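Bendari Air-to-Water Maker, Countertop Model

Home > Gadgets > Kitchen and Water > Bendari

In stock. Ships from our Lamont warehouse.

What the box says

"Drink the sky." That's printed on the lid in blue letters. Under it the maker promises up to 8 pints of drinking water a day, pulled out of the air in your own home, with no plumbing and no bottles.

What we say

It's a dehumidifier with a good filter and a tap. We sell it, and we think a certain kind of customer will be happy with it, but please read the rest of this page before you add it to your cart.

Air always has some water in it. Cool the air down enough and part of that water turns to droplets, same as the outside of a glass of iced tea in July. The Bendari has a fan that pulls room air over a cold metal coil. Droplets run off the coil into a tray, a pump pushes the water through a filter and past a UV lamp, and it ends up in the tank. All of that is old and well understood. Any dehumidifier in any basement does the first half of it. The maker calls the process "atmospheric harvesting," and we wish they wouldn't.

How much water will you get?

"Up to" is doing a lot of work on that box. The small print in the manual says the top figure was measured in hot, very sticky air, the kind you get in a greenhouse. Most of us don't live in one.

Setsuko Arai ran our sample in her kitchen through most of April with the windows shut and the heat on low. Her usual day was 2 pints. On the dry days near the end of the month the tank hardly moved, and the fan ran the whole time. Kazuhiro Onishi then had it in a damp garage and got a good deal more, though he didn't much like the idea of drinking garage air and ended up giving it to his tomatoes.

If your skin cracks in winter and you get a shock off the doorknob, your air is dry, and this machine will make you very little water. It will also make your air drier still. The box doesn't mention that part.

Is it safe to drink?

The filter and lamp are meant to take care of that. We haven't had the water tested by a lab, and the test sheet the maker sent us doesn't name the lab that did theirs. We asked twice. The water tastes flat, like distilled water, and for the same reason: there are almost no minerals in it. Some people add a pinch of mineral salts. The "mountain fresh" claim on the side of the carton we'll leave to you.

Clean the drip tray every week. A wet tray in a warm room grows slime, and no lamp farther down the line is going to talk us out of that.

What does it cost to run?

More than tap water, by a wide margin. It's also likely to cost more than buying jugs at the store, depending on what you pay for power. We can't give you an honest price per pint, as it changes with your weather and your electric bill. The maker does give one. It's based on the greenhouse figure.

Details

Height: 20 inches
Coil: coated metal, sealed
Filter: replace after 1,000 hours of use
Lamp: UV, sealed unit, shuts off when the lid is open
Controls: power, fan speed, night mode
Power: standard wall plug
Color: white only

The filter hours are counted by a timer and not by how dirty the filter is. When the timer runs out the machine stops until you put in a new one and hold the reset button. You can of course hold the reset button without putting in a new one. We don't suggest it for drinking water.

Noise

Like a small fridge, all day. Night mode slows the fan and makes less water. Setsuko moved hers out of the kitchen after a week and closed a door on it.

The app

There is one. It tells you how full the tank is, which you can also see by looking at the tank. It wants your location and your email. The machine works fine without it.

Who should buy it

People in a damp house who were going to run a dehumidifier anyway and would like to do something with the water. Teachers who want to show a class how condensation works (it's very good for this, the side panel is clear). People who like gadgets and know what they're paying for.

Who shouldn't

Anyone buying it for emergencies. It needs power, and emergencies tend to take the power with them. Desert dwellers. Anyone hoping to save money.

Compared with the others we carry

The Lukimham pitcher filter does nothing clever at all and gives you clean-tasting water from the tap for a small part of the price. The Hasesum dehumidifier dries a room faster and is quieter, but has no drinking filter, so its water is for plants and mop buckets. If you want one machine to do both jobs fairly well, the Bendari is the only one on our shelves.

Returns

Unused units can come back for a full refund. Used units can come back if the tank and tray are clean and dry. "It didn't make 8 pints" is a reason we accept, and we get it often enough that it has its own box on the form.

Page last checked 12th February.

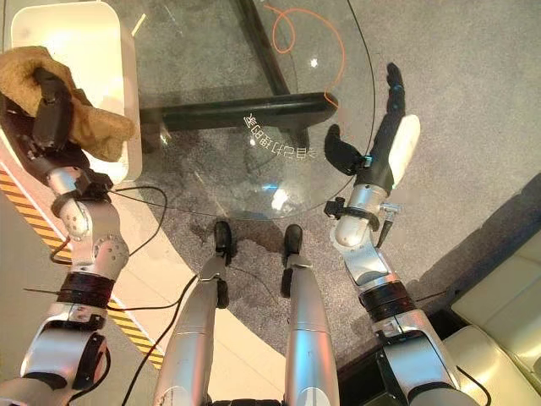
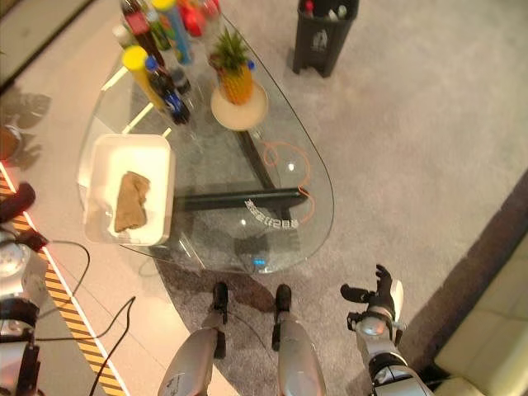
Glass table and white container.

Related items: Lukimham pitcher filter, Hasesum dehumidifier, Bendari replacement filter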